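Proyecto Illik
Informe de avance para el programa Olus
Entidad ejecutora: Drukbridge
Fecha: martes, 8 de enero de 2019
Paquete de trabajo 2: adquisición de demostraciones manuales en interiores domésticos

1. Objeto del informe

Se informa del estado del paquete de trabajo 2, de las desviaciones respecto al plan aprobado y de las decisiones que requieren conformidad de Olus. Los aspectos de entrenamiento del modelo se tratan solo en la medida en que condicionan la adquisición. El detalle económico se remite por separado, en el formato habitual.

2. Estado general

El plan prevé 3.000 demostraciones válidas al cierre del paquete. A la fecha se han aceptado 550, todas ellas de tareas de recogida y ordenación en salón. Las tareas de dormitorio no han comenzado. El ritmo es inferior al previsto por dos causas: la revisión del procedimiento de calibración descrita en el apartado 4 y el tiempo de preparación entre tomas, que la propuesta inicial subestimaba.

Se considera válida una demostración cuando cumple las condiciones siguientes:

a) La pose de ambas pinzas se reconstruye sin interrupciones superiores al umbral fijado en el protocolo.
b) La apertura de los dedos queda registrada durante toda la secuencia.
c) La tarea termina en el estado final indicado en la ficha.
d) Las señales de las dos manos comparten referencia temporal.

Las secuencias que incumplen la condición c) no se eliminan. Se archivan con etiqueta de fallo y no computan para el objetivo.

3. Equipo de captura

Se mantiene la configuración Kubo aprobada al inicio: dos pinzas de mano, una por brazo, con dedos angulados y un cubo de marcadores fiduciales en la parte superior. El operador ejecuta la tarea con las pinzas y no con los dedos, de modo que la geometría de agarre registrada sea próxima a la del efector final de destino. Las pinzas van conectadas por cable.

El cableado es el principal condicionante ergonómico. En tareas con desplazamiento lateral, el cable de una mano puede cruzarse con la trayectoria de la otra. Se ha fijado un recorrido de salida hacia el cuerpo del operador y se ha añadido a la ficha de preparación la comprobación de holgura con ambos brazos extendidos. La opción inalámbrica se estudió y se descartó para este paquete por la latencia variable observada en las pruebas de banco.

4. Calibración y seguimiento

En las primeras series se detectó un error sistemático de orientación cuando una sola cara del cubo era visible desde la cámara. La estimación de pose a partir de un único marcador plano admite dos soluciones próximas, y el filtro alternaba entre ambas. Se han aplicado tres cambios:

a) Calibración individual de la posición relativa de las caras de cada cubo, antes común a todas las unidades.
b) Restricción de continuidad angular entre fotogramas consecutivos.
c) Instrucción al operador de evitar giros de muñeca que oculten todas las caras salvo una.

Las series anteriores al cambio se han reprocesado con los parámetros nuevos. De ellas, 50 demostraciones no alcanzan la calidad exigida y deben repetirse. No están incluidas en el total aceptado.

Queda abierta la pérdida de seguimiento cuando el tejido manipulado tapa el cubo. Ocurre sobre todo con prendas grandes levantadas por encima de la altura del asiento. La interpolación resuelve las ocultaciones breves; las largas obligan a descartar la toma.

5. Tareas y variabilidad

El catálogo vigente consta de 10 tareas. La mayor parte admite ejecución con una mano, pero el protocolo exige que ambas pinzas estén en el campo de trabajo desde el comienzo, a fin de que el modelo disponga también de ejemplos de la mano en espera. Las familias cubiertas son:

- Retirada de tejidos de una superficie tapizada.
- Recogida de libros y objetos planos.
- Colocación de cojines.
- Traslado de objetos pequeños entre suelo y asiento.

Los objetos deformables concentran la mayoría de los rechazos. La dificultad está en el instante de cierre: si los dedos toman una sola capa, la prenda se despliega al subir y el estado final deja de ser comparable entre repeticiones. La ficha indica ahora el punto de agarre como zona y no como coordinada fija, lo que aumenta la dispersión de trayectorias sin penalizar el resultado.

Se ha decidido conservar los fondos con textura. Las mantas y fundas con estampados de alto contraste producen detecciones candidatas falsas, que el decodificador rechaza por código, con un coste de cómputo asumible. Retirarlas habría simplificado el procesado a costa de un conjunto poco representativo de una vivienda.

La toma siguiente corresponde a la combinación de tejido y objeto plano sobre sofá. La pinza izquierda sostiene una pieza de tela azul marino levantada del asiento y la derecha permanece abierta, ante el libro rojo.
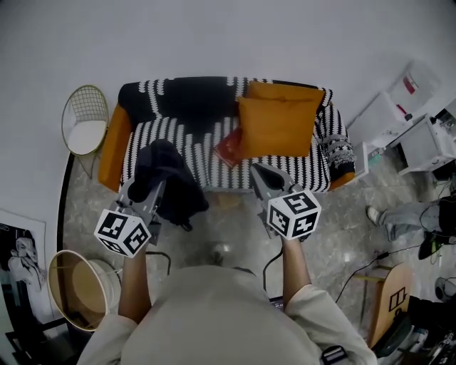

6. Actuaciones en curso y conformidades solicitadas

Durante enero se repetirán las demostraciones rechazadas tras el reprocesado y se cerrará el catálogo de salón. La preparación de las fichas de dormitorio avanza en paralelo y no depende de la disponibilidad del equipo.

Se solicita la conformidad de Olus sobre los puntos siguientes:

a) Mantener el objetivo de demostraciones válidas y trasladar el inicio de las tareas de dormitorio al siguiente periodo de informe.
b) Admitir como entregable complementario el archivo de secuencias con etiqueta de fallo, con la misma estructura de datos que el conjunto principal.
c) Autorizar la fabricación de un juego de cubos de repuesto con cargo a la partida de material fungible. Las aristas impresas se desgastan con el roce y la detección de esquinas pierde precisión.

La entrega parcial de datos incluye trayectorias, apertura de pinzas, parámetros de calibración por unidad y registro de incidencias. El registro de incidencias se entrega sin depurar.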